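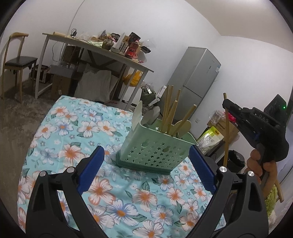 Isstead: The Jidstead Sessions, 2-LP Reissue

Catalog and format

Vimska Records reissues the only studio album by Isstead as a 2-LP set, cut at 45 rpm from the original stereo master tapes. The 1984 pressing was a single disc with nearly 26 minutes on the second side, which forced a low cutting level and a rolled-off bottom end. Spreading the program over four sides removes that limit.

Label: Vimska
Format: 2 x 12-inch vinyl, 45 rpm, stereo
Vinyl weight: 180 g, black
Sleeve: gatefold, matte finish, poly-lined inner sleeves
Insert: 12-page booklet, recording notes and tape log
Edition: 1284 copies, hand-numbered
Catalog number: VMS 252
Release date: 10/9/24

Source and transfer

The master reels were stored at Strickland Studios and were in playable condition apart from reel two, which had shed oxide at the head and needed baking. No noise reduction was applied. Two dropouts in "Low Field" were patched from the safety copy; the edit points are listed in the booklet. Channel balance on side C follows the tape log and differs slightly from the first pressing, where left and right were reversed.

Lacquers were cut in August and test pressings were approved on the second set. The first set was rejected for non-fill on side B. 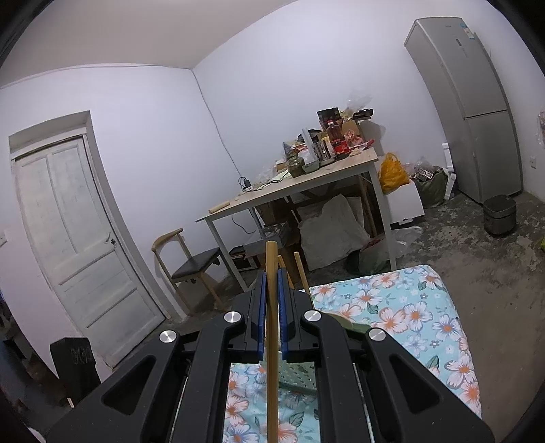
Gripper with upright stick, floral tablecloth behind.

Track list

Side A: Harbor Lights Out / Low Field
Side B: Second Crossing / Tin Weather
Side C: The Jidstead Road / Salt
Side D: Salt (alternate take) / Count-in and Fragment

The alternate take of "Salt" has not been issued before. It runs 40 seconds longer than the album version and has no overdubs. The vocal is the guide track.

Playback

Set the turntable to 45 rpm for all four sides. Labels carry the speed next to the side letter.

Shipping and returns

Orders ship in a rigid mailer with the discs outside the jacket to prevent seam splits. Limit of 2 copies per customer. Unopened sets may be returned within 60 days. Opened sets are exchanged for pressing faults only; state the side and track when making a claim. A download code is included, 24-bit WAV or MP3, valid for one use.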